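Ladi Usman
deck layout rules, a thread. wrote these up for our lab automation crew in September and people keep asking for them so here they are, rough as 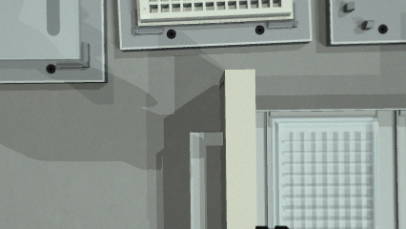 Context: we build the deck in sim first, run the arm against it, and only then does anyone bolt anything down on the real bench. These are house rules. Not a standard. Your safety assessment is a separate job and you still have to do it

1/ Every labware position gets a base plate. Plate gets screwed down. Labware sits on the plate, never straight on the deck. Had a tray on bare deck once at the old place, it crept over a long run and we lost an afternoon blaming the gripper

2/ Corner brackets at the corners the arm can push toward. Minimum is the two nearest the robot. If you leave a corner open write down why, in the layout file, not in your head

3/ Model the screw heads. Yes all of them. Yes I know it's "just a screw". Fingers come down low beside a tray and a round head is precisely the thing they'll find. Damilola made me put this in caps in the original, I've toned it down

4/ Don't square everything up in sim. Real plates go on a bit skew. Nudge a plate a touch off square and see if your pick still works. If it only works on a perfect grid it doesn't work

5/ An empty plate is still an obstacle. Pegs stick up. We had a planner config that dropped the collision body whenever the slot was marked vacant — lovely short path, straight through where the pegs would be. Vacant means no labware. It does not mean air

6/ Doors, panels, handles. Anything that sticks out gets its own collision shape at its real size. Handles especialy. People model the panel and forget the bar on the front of it

7/ Park position before any handle or door move. Every time. No clever shortcuts from the last pick. Jenő disagrees with me on this and he's welcome to, on his own cell

8/ Shadows stay ON if you've got a camera in the loop. I get that it renders faster without. But a big dark wedge across the deck from a tall panel will chew up an edge detector and you want to meet that in sim, not at 4 in the arvo with the client coming

9/ Look at it from straight above at least once before sign off. Side views flatter you. Top down you see which gaps are tight, and you see where the fingertips end up next to the rack

10/ Speed. First run on real hardware is at reduced speed, one hand on the enable device, second person in the room. Not on the phone. In the room

11/ One name per position. Same name in sim, on the bench label and in the scheduler. We had a slot with three names for months, Munther called it rack B, the scheduler called it 2000 and the sim had it as plate_old_FINAL. You can guess how that went

12/ Version the layout. If a bracket moves the version changes. If a screw moves the version changes. Ours is up to 2057 which looks mad but half of those are one-line changes and I can find any of them

13/ 80 clean cycles in sim before the bench. The number is arbitrary, I picked it, Lucinda signed it. Having a number matters more than which one. A clean cycle means no contact you didn't plan — not "it recovered"

Few replies rolled into one cos I'm running for a train

Someone asked does this apply to off the shelf decks, eg our Skimora cell. Yeah mostly. You won't be doing your own plates but 5, 6, 10 and 11 all still count

Someone else asked about soft fingers. Rule 3 still stands. Soft fingers snag too, they just do it quietly and then the tray's a bit crooked for the next pick

And no, can't share the layout files, they belong to the Adeleke project. The blank checklist is fine to share, will post it once I've fixed the numbering, there's two rule 9s in the orignal

Oh and add one. 14/ whoever changes the layout runs the cycles. Don't chuck it over the fence to night shift. Sorry Damilola, that was me in winter, you were very decent about it

Ok train's here. If your shop has a different rule for handles I'd like to hear it, we're still arguing about 7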